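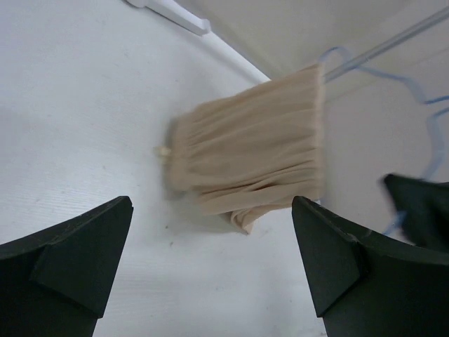

Vullov Canvassing Kit

The Vullov kit is a door-to-door pack for local election campaigns. It holds what one canvasser needs for an evening's round and fits in a shoulder bag. Sivakumar has supplied it to candidates of all parties since the last council elections in Lekstead.

What's in the bag

Clipboard with rain cover, letter size
Pad of 200 contact sheets, two-part, tear-off
Door cards, pack of 80, blank on one side for your own text
Pens, black
Reflective armband
Street map pocket, clear, fits inside the lid

The contact sheets have boxes for address, voting intention, main issue and whether the voter wants a lift to the polls. The top copy goes to the campaign office and the lower copy stays with the canvasser. Sheets come without a party name or logo. We can print yours -- allow a week longer for delivery.

The bag is navy polyester with a wide strap. It weighs a little under four pounds when full. The main pocket closes with a zipper, the front one with a flap.

Comments from customers

"We used them in the Penden ward race and lost by 53 votes, but our records were the best we've ever had." -- Kiprono Ndung'u, campaign manager

"The rain cover could be longer. Everything else is fine." -- Shabani Khaemba, council candidate

Price and ordering

One kit is $83. Refill pads and door cards are sold separately. Orders placed by 24 Mar 2018 will arrive before the spring filing deadline in Lekstead. Campaigns must pay from a registered campaign account or by personal check, and the invoice will show the name of the payer for your finance report.

Unopened kits can be returned within 30 days. Printed sheets can't be returned.

See also: yard sign frames, folding tables, ballot-style name badges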